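Hi again, yarn friends! So many of you asked how I get the edges on my knitted dishcloths to lie flat that I finally sat down and wrote it out. My pattern is called the **Brestham cloth**, and it's a great one for an evening on the couch.

## What you need

- One ball of worsted cotton (mine is Fuchs, in the oatmeal shade)
- US size 7 needles
- 2 stitch markers
- A tapestry needle

## Casting on

Cast on 39 stitches using the long-tail method. Leave a longer tail than you think you need - I've run out on stitch 37 more times than I'd like to admit! Knit 5 rows for the bottom border, slipping the first stitch of each row purlwise with the yarn in front, then taking the yarn to the back between the needles. That slipped stitch is the whole secret to a tidy edge!

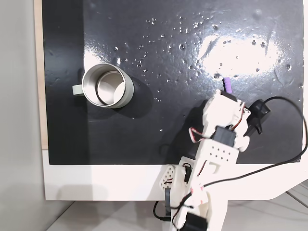 *Pale green or light gray mug, shiny black surface, plenty of droplets.*

## The middle section

Place a marker after the first 4 stitches and another before the last 4. Keep those edge stitches in garter the whole way up, slipping the first one as before. Between the markers, work seed stitch:

1. Knit 1, purl 1 to the last stitch before the marker, knit 1.
2. Repeat that row until the cloth is nearly square.

Yes, it's the same row every time! You have 31 stitches in there, so every row starts and ends with a knit. Ju-won Sun tested this for me and got so into it that she made a set for her sister in March (lucky sister).

## Finishing

Knit 5 more rows, then bind off loosely. If your bind-off pulls in, go up a needle size for that last row. Weave in the ends diagonally through the garter bumps, pat the cloth into shape while it's damp, and let it dry flat.

Next up is the matching hand towel, as soon as I find my other ball of oatmeal!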